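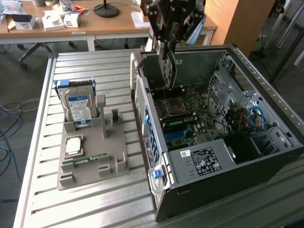 Open desktop tower on the bench, side panel off.

Memham ceasefire - where it stands

Truce monitors went back into Memham Thursday after 3 weeks out. Both sides say they'll hold fire north of the Lutura road. Shelling down, not gone. The Simus crossing is open again, mornings only, and 400 people got across on day one.

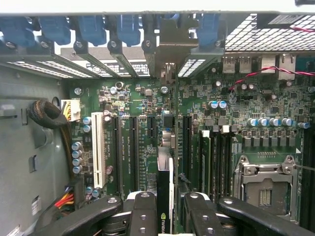
Still no deal on prisoners. Diễm Đinh, our stringer there, hears the lists were swapped but dont match. Talks resume in December, six delegates a side. Aid trucks waiting at the port - 1,000 tents, no fuel permits yet.
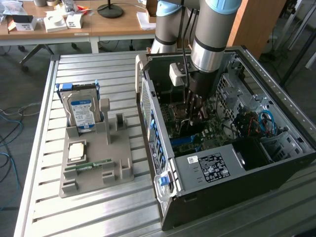 Who checks the trucks for weapons?
The monitors do, at Simus, with one officer from each side prsent.

More next issue.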